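**Progress Report to the Wike Foundation**
**Project:** Vurkham Household Manipulation Program
**Prepared by:** Ekaette Iyamu, Program Manager
**Date:** August 18, 2018

## 1. Purpose of this report

This report covers the second funding period of the Vurkham program. The greater part of it concerns the fault that led us to suspend physical trials on the Dranirik arm, the findings to date, and the steps that must be completed before trials resume. The Foundation was notified of the suspension by letter when it occurred. The account given here replaces the preliminary one in that letter, which attributed the fault to a worn cable. That explanation has been withdrawn.

## 2. Status against milestones

Work on simulated training has met its target. The grant called for 3000 completed simulated episodes by the end of the period. At the time of the suspension 2693 had been completed and checked, and the remainder were run afterward, with the exception of those affected by the fault described in Section 4, which have been set aside and are being repeated under the existing budget.

Work on the physical arm has not met its target. The arm was to have completed its first full set of pick-and-place trials at counter height. Only the opening portion of that set was carried out. We do not expect to recover the lost time within the current period and are requesting a change to the schedule, as set out in Section 7.

## 3. The incident

During a trial at counter height, the arm was commanded to withdraw from a reach near the edge of the work surface. It moved sideways first. The outer side of the gripper struck the edge of the counter and continued to press against it until the operator, Olumide Amadi, used the emergency stop. No one was inside the marked area and there were no injuries. One finger mount was bent, and the counter edge was chipped.

The force limit set in the controller should have halted the arm without action by the operator. It did not. For this reason the incident has been classed as a safety matter under our laboratory procedure and not as ordinary equipment damage. All powered motion was suspended the same afternoon by Oluwatosin Mohammed, who serves as laboratory safety lead.

## 4. Findings to date

Two separate faults have been identified.

The first lies in the motion planner. The planner holds a simplified outline of the gripper, which it uses to decide whether a path is clear. When the gripper was fitted with its present housing in the spring, the outline was not updated. The planner was therefore working with a body narrower than the real one, and it treated paths close to a furniture edge as clear when they were not.

The second lies in the force limit. The limit is suspended for a short interval at the start of each withdrawal, so that the release of an object is not mistaken for a collision. The interval was meant to end on a timer. If a new command arrived before the timer ran out, the timer started over, and a steady series of commands could keep the limit switched off for up to 11 seconds. The logs show that this is what took place during the incident.

Uchenna Okeke, who leads the simulation work, then reviewed stored episodes to learn whether the first fault had also affected training. The review concentrated on episodes in which the open gripper worked near the edge of a raised surface, with the view taken from just behind and above the housing.
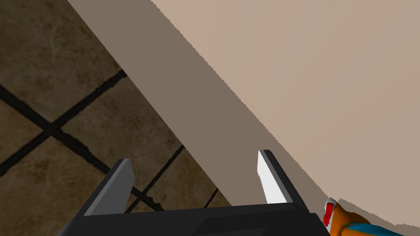
*Figure 1. Simulated gripper view with fingers open near the edge of a raised surface; tiled floor at left, part of a multicolored object at lower right.*

The detailed model of the gripper used to draw these views carried the current housing. The collision outline did not. An episode could therefore be scored as free of contact even where the drawn housing overlapped a surface or an object. Single views are not sufficient to establish this, and the review relied on the recorded joint positions, which were replayed against a corrected outline. Episodes that failed the replay have been removed from the training set.

We consider the second finding the more serious of the two. An error in an outline can be expected in a system that is still being changed, and the force limit exists to contain errors of that kind. Our commissioning tests exercised the limit with single commands only. They would have passed on the day of the incident.

## 5. Corrective actions

**Completed**

- The collision outline has been corrected in both the planner and the simulator, and both now read it from the same file.
- The timer has been changed so that later commands cannot extend it.
- The damaged finger mount has been replaced from spares.
- The earlier statement concerning a worn cable has been corrected in the incident record.

**In progress**

- A written check, required after any change to the gripper, comparing the outline with the hardware by measurement. Ese Akinola is drafting this.
- A new force-limit test using repeated commands, to be passed on 3 consecutive runs before each day of powered work.
- An outside review of the controller changes by Jidau, under the existing service agreement.

## 6. Conditions for resuming trials

Powered motion will resume only on the written approval of the safety lead. Approval requires a satisfactory report from Jidau, adoption of the written check, and a period of reduced-speed operation with no object in the gripper. Trials near furniture edges will be the last to be restored. Until then, staff may work on the arm only with drive power removed.

## 7. Schedule and budget

We request that the counter-height milestone be moved to the end of September. No additional funds are sought. The cost of the outside review will be met from the travel line, which is underspent, and we ask for the Foundation's consent to that transfer.

Mr. Okeke's team will continue with simulated training in the meantime. Results obtained with the earlier outline will not be reported as milestone evidence. The incident record, the controller logs, and the list of withdrawn episodes are available to the Foundation on request to the Program Manager.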